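November 28, 2023

Started on the pantry overflow at nine. The shelf unit from Grelline came to 339 mm between uprights on my tape, against 313 mm on the sheet, so the dividers I cut in May are too short and rattle. Will pack the gap with felt strip for now and recut when I have board.

Emptied everything onto the table and sorted by package type. Cans on the bottom shelf, dry goods above, liquids in anything that can be wiped. Found 52 tea bags in three part boxes and merged them into one tin. Rice stays in the Zinside tub; the lid seal still holds after two years. The Jito scale read high again. Zeroed it twice, then changed the battery, and it settled. Weighed the flour at 3000 g including the bin, entered on the card inside the door.

Lunch late. Soup, bread.
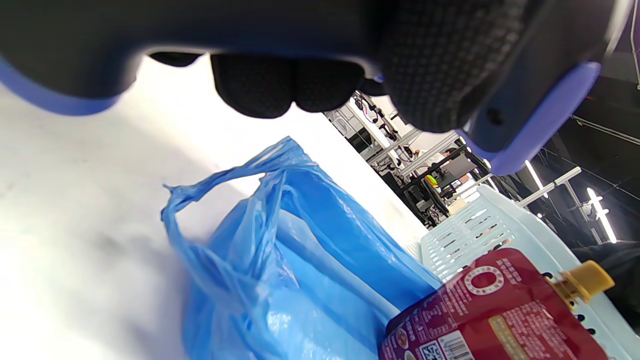 Pouches are the remaining problem. They do not stack, they slide on a bare shelf, and standing them up only works if they are packed tight. The perforated plastic basket is the best candidate, as the slots in the walls will let air through and a leak will show early. The dark red drink pouch goes in first, top up, with any others lined up behind it. Blue bag with the handle loop gets folded flat and put with the spare bags, second drawer.

Still to do: labels, felt strip, wipe the top shelf. Rondonuwu order to be checked against the card before I buy more lentils.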